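Shared Work Surfaces in the Kotthorpe Study Centre
Report of the Second-Year Project Group
Submitted 11/7/18

1. Background

The Kotthorpe Study Centre was refurnished during the previous academic year. The individual carrels on the ground floor were removed and replaced by long shared tables. Comments received by the student office after the change were mixed. Some students welcomed the extra room for group work, while others reported difficulty in finding a place to read alone.

The project group was asked to examine how students divide a shared table among themselves when no boundaries are marked, and to suggest low-cost changes to the layout. The group consisted of Debora Negri, Pylyp Kravchuk and Danuta Walczak. Supervision was provided by Detlef Frerichs.

2. Method

The work was carried out in two parts. In the first part, members of the group observed the ground floor over 15 sessions, each lasting two hours. Sessions were spread across mornings, afternoons and evenings. Observers recorded where each person sat, the order of arrival, and any objects placed between neighbours. A total of 1,923 seating events were entered in the log. A seating event was defined as one person taking a place and remaining for at least five minutes.

In the second part, eight students who used the centre regularly were interviewed. Interviews followed a fixed set of questions and were recorded in note form only. Names were not kept. The questions are held with the log at the student office.

Ethics approval was granted before the first session. Notices were displayed at both entrances so that students who did not wish to be observed could use the upper floor.

3. Findings

3.1 Choice of seat

The first person to arrive at an empty table most often chose an end. The second person usually chose the opposite end, and on the other side of the table. Middle places were filled last and were vacated first. This pattern was weaker in the evening sessions, when tables near the power outlets filled regardless of position.

3.2 Informal boundaries

Students rarely spoke to each other about space. Bags, drink bottles and open folders were used instead, and were generally placed to the side of the laptop nearest the neighbour. Interviewees described this as a habit and not as a deliberate claim. Several said they would move their belongings at once if asked, but that they had never been asked.

3.3 Joins and edges

Where a table was built from more than one panel, the line between the panels appeared to act as a border. Students seated on either side of a join seldom placed objects across it. Where the top was continuous, belongings spread further and the distance between neighbours was less even. Two interviewees stated that they looked for a join when choosing a place. The effect did not depend on the join being easy to see; a faint line served the purpose.

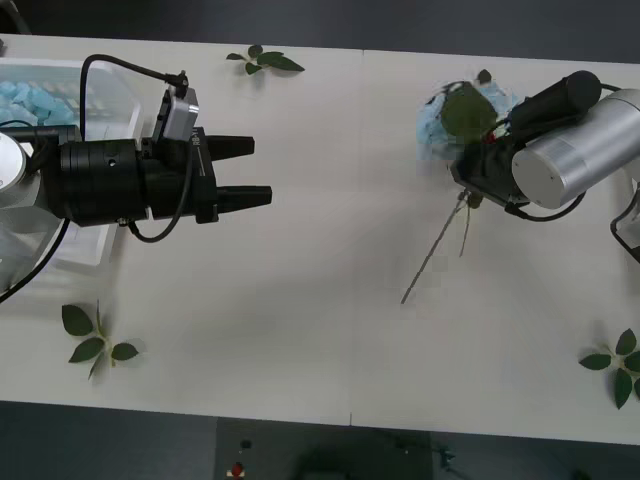 Cinzia Donati wrote, in response to the draft of this section, that the group should be careful with this result, as the jointed tables were also the ones furthest from the entrance and students who prefer quiet may have been drawn to them for that reason alone. She asked that the two factors be separated in any further study. The group accepts this point. The present data do not allow the effect of the join to be measured apart from the effect of location.

4. Recommendations

The group recommends that a thin line of contrasting colour be applied across the continuous tables at regular intervals, on a trial basis. It further recommends that one row be reserved for silent reading during the August examination period, and that power outlets be added to the middle places when the wiring is next serviced.

Observation should be repeated after the trial using the same definition of a seating event.

5. Acknowledgements

The group thanks the staff of the ground floor desk for their patience and for access to the centre outside normal hours.

Related reports
Noise Levels on the Upper Floor
Bicycle Parking at the Kotthorpe North Gate
Wayfinding Signs for First-Year Students
Use of Group Study Rooms in the Evening
Paper Recycling in the Student Office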